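Comparing two grippers in simulation before you buy

Reading time: 4 minutes

This tutorial shows how to run two parallel grippers through the same pick task in the Zodano simulator and get numbers you can compare. It assumes you already have a two-arm model loading without errors and a controller that can follow joint targets. We used the Bitar short-finger gripper and the Urnard long-finger gripper, but the steps are the same for any pair.

Step 1. Fix everything except the gripper. Use one scene file, one set of start poses and one controller for both runs. Save the arm gains in a separate file and load that same file each time. If you retune between grippers, you are comparing your tuning.

Step 2. Match the tool center point. The Bitar fingers are 60 mm long and the Urnard fingers are 105 mm. Enter the offset in the tool file before you do anything else. Then drive each gripper to a known point above the counter and check that the pad tips land at the same height. An error of a few millimeters will show up later as missed grasps.

Step 3. Choose an awkward object. A cube tells you very little.
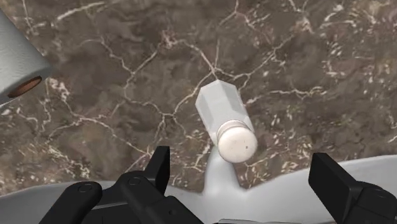
Object pose matters more than most first tests allow for. Set the start rotation by hand for the first run, then let the script vary it. With the shaker lying diagonally on its side, as it is on the marble counter, the pads have to turn to meet it, and the flat panels on the body give them a different surface from the round cap. Record which part each grasp lands on. Keep both grippers open and clear of the object at the start of every trial, so that no run begins with a contact force already in the log.

Step 4. Set the contact values. Use the same friction for both sets of pads unless you have measured the real ones. Turn on contact logging and set the closing force limit before the first trial. The default limit in Zodano is high enough to push a light object through the counter.

Step 5. Run the trials. We ran 169 per gripper, from 9 start rotations with small random shifts. Use the same random seed for both. Count a pick as good only if the object is lifted clear and is still held after the arm stops.

Step 6. Read the log. Sort failures into missed, slipped and dropped. In our runs the short fingers slipped less, and the long fingers missed less when the wrist came in low. Replay a few failures of each type at slow speed before trusting the totals.

If the two results are close, change the seed and run the whole set again. Small gaps often disappear on the second pass.

Related
Setting up a two-arm model in Zodano
Murbridge wrist camera: calibration notes
Joint gains for light payloads
Reading contact logs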